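Bronell Robotics Club: Frequently Asked Questions

The club meets in the computer lab on the second floor of Bronell. Students in every grade may join, and there are no tryouts.

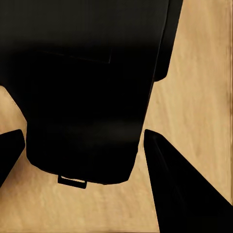 Most of what we do in the fall is in simulation. Work on the real arm starts in February, after each team has passed its simulator check.

Do I need to know how to code?

No. New members spend the first few meetings changing numbers in programs that already run. After that you write short ones of your own in Python. If you have taken the intro class with Ms. Verhoeven you can skip the first two worksheets.

What does the club do all year?

One project. Teams program an arm with a two-finger gripper to pick up parts from a table and sort them. The final event is the Dramani Challenge in the spring, where our teams run their programs against teams from other schools.

Why is so much of it in simulation?

We have one arm and 30 students. In the simulator everyone can work at the same time, and a bad move costs you a restart. On the real arm a bad move can cost us a finger pad or a motor.

What software do we use?

The simulator is called Tomico. It is installed on all the lab machines. You can put it on a laptop at home, but it runs slowly without a graphics card, and we can't help much with home installs. Save your work to the club drive, not the desktop. The lab machines are wiped every weekend.

My wrist view is mostly dark. Is it broken?

Probably not. The wrist and gripper are black and they take up a lot of that view. Use the side view to plan your path and the wrist view for lining up at the end. If the whole window is black, close it and open it again from the View menu.

My fingers close but the part slides out. What should I change?

Check the height first. Most teams stop too high and catch only the top of the part. Then check your closing speed. Leave the friction settings alone. The Challenge uses the default values, and a program tuned to other values won't score.

How big are the teams?

Three or four students. You can ask to be with one friend. Mr. Kyei makes the final list.

How do I pass the simulator check?

Your program has to complete 10 picks in a row with no collisions and no keyboard input. Use scene 974, the one with the plain wood table. You may try as many times as you want. Seidu Korletey or Vilja Hakala will watch your run and sign your sheet.

Is there a fee?

No. The Challenge entry is paid by the school. Bring your own lunch on the day of the event.

What if I miss meetings?

Tell your team. If you miss more than 2 in a row without a note, your team may be given another member, and you will be placed again when you come back.

Can I join in the middle of the year?

Yes, until the real arm work begins. After that you can come and watch, or help with the notebook, but you won't be on a Challenge team until next year.

Who do I ask about something else?

Edem Ackah is the student lead and is in the lab most days at lunch. Parents should write to Mr. Kyei through the school office.

Last updated Oct 13, 2026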